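Etberg Compact Water Softener: Six Months on Hard Water

The Etberg is a single-tank, salt-based softener sized for apartments and small houses. It sits on the cold line ahead of the water heater and regenerates by metered volume. I bought mine at full price from Pretorius, a plumbing supply house, to replace a timer-driven Nodberg unit that was using far too much salt for a two-person household.

Installation

The bypass valve is preassembled and uses threaded connections with flat rubber washers. The inlet and outlet are marked by arrows molded into the valve body, and they are hard to read once the unit is against a wall. I marked mine with paint pen before sliding it into place. The drain line is push-fit and the supplied tubing was long enough to reach the standpipe. Total time was one afternoon, including cutting out a section of old copper.

The manual is thin. It never says whether the brine float should be set before or after the first fill, and the diagram shows a different float from the one in the box. I set it before the fill, following the sticker inside the lid, and have had no overflow.

Programming

There are four buttons and a two-line display. Hardness is entered in grains per gallon, and there is no option for parts per million. The default regeneration time is 2 a.m. and can be moved in one-hour steps. Settings survived one short power outage. The clock did not, so regeneration ran at breakfast until I noticed.

Performance

Untreated water at the kitchen tap measured 231 ppm. With the softener in service, the same drop kit read below its lowest marked step, and monthly checks since then have matched. The capacity setting is conservative: the meter calls for regeneration at 947 gallons with my inputs, and water drawn just before that point still tests soft.

Dishes are where the change shows first. White film on glasses and plastic stopped building up within a week, although film already present had to be removed with vinegar. Dish soap use dropped enough that I now buy the small bottle. 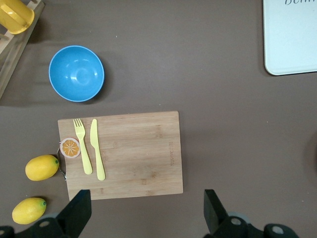
Sky-blue bowl and yellow cup, with the wooden dish rack.

Salt consumption is well below that of the Nodberg. Pellets work better than crystals in this tank - crystals bridged twice in the narrow section above the brine well and had to be broken up with a broom handle.

Noise

Regeneration takes 65 minutes. The backwash stage is audible through a closed door, and the valve motor clicks at each position change. Tegan Lockyer, who has the same unit in a hallway closet, moved hers to run at noon on Monday through a manual start. That works, but it has to be done by hand every time.

Service

The injector screen clogged in month four. Access requires removing two screws and a cap with an O-ring that is easy to pinch. Nosipho Gumede at Pretorius sent a replacement O-ring without charge. A Briver sediment filter now sits upstream, and the screen was clean at the last check.

Pros: low salt use, steady output, standard fittings.
Cons: thin manual, clock loses time in an outage, loud backwash, narrow salt tank.

The warranty covers the valve for 30 months. Resin is excluded.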